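Working rules for two arms at one table

An interview with the safety lead of the handling lab in Dridbridge
3 Nov 2023

The handling lab in Dridbridge is on the ground floor, behind a door with a list of rules taped on it. The list has 7 lines. When I arrive, my host waits until I have read all of them before she opens.

She has been the safety lead here for four years, and she asks me not to print her name, as the rules were written by the whole team. Before this she checked packaging machines at Zalewska, where every machine stood behind a fence. "With a fence, the rule is simple," she says. "You are outside or you are inside. In our lab people sit close to the arms, they guide them, they put objects on the table and take them away. So the rules must be about behavior, and this is much harder to write."

The first version of the rules had 119 points. She still keeps it in a folder and shows it to me with some shame. Every small accident had added a point, and new people signed the last page without reading the pages before it. "I tested this once. I asked a colleague what is written in point 60, and he told me there is no point 60. He had signed it in the same week."

The short list came out of a project called Tilisholm, in which the lab teaches robots to handle thin and flat things: cards, sleeves, envelopes, small booklets. I ask why thin things need rules at all. Nobody is hurt by a plastic card.

"By the card, no," she answers. "But a thin card makes the operator lean forward. He wants to see if the fingers have it. His face comes near to the second arm, and he has forgotten the second arm, because he is thinking only of the card." The rule for this is line two on the door: eyes go to the screen, the head stays behind the tape on the floor. If the operator can't see enough on the screen, he has to stop and ask for a better view. 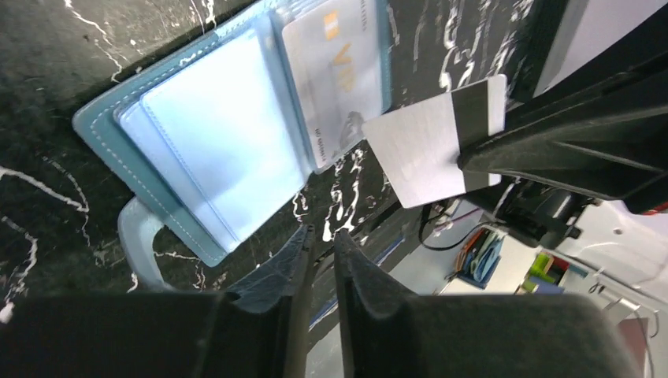 Line three is about two arms in the same space. Only one of them may hold an object at the moment when the other comes near, and the one which holds must stand still. She admits that this makes the work slow, and that the younger operators complain. "They say, a person uses both hands together, why not the robot? I say, yes, and a person also feels when his hands touch. When we have good force limits on both arms, we will open this rule again. I have promised it to them for December."

She is strict also about the objects. Everything that carries personal data stays out of the room. No real bank cards, no real badges, no letters with an address. "The cameras record everything, and the recordings travel to other teams. If you put your own card on the table, your number is in the data for many years. I can't take it out again." The lab buys samples and blank cards for this purpose, and each one is entered in a list before it may be used.

I ask about the emergency stop, and here she becomes more lively. In many labs, she says, pressing the button is treated like a mistake, and people must explain themselves afterwards. In Dridbridge nobody has to explain it. The log has now 3076 recorded sessions, and she reads the stops every month, but only to look for a pattern. "If I see a month without any stop, I am not happy. I go and check if the button is working — and then I check if the people are afraid of me."

Not everything is solved. The line about clearing the table between sessions is still too vague, in her opinion, and two shifts understand it in different ways. A partner lab in Isden has copied the list but removed the tape on the floor, and she doesn't agree with that. They will discuss it when the Isden team visits.

At the end I ask what she would say to a small lab that has just bought its first pair of arms and has no rules yet.

"Write 4 lines," she says. "Write them in the room, with the people who will work there, and put them on the door. Then wait one month before you write the next one."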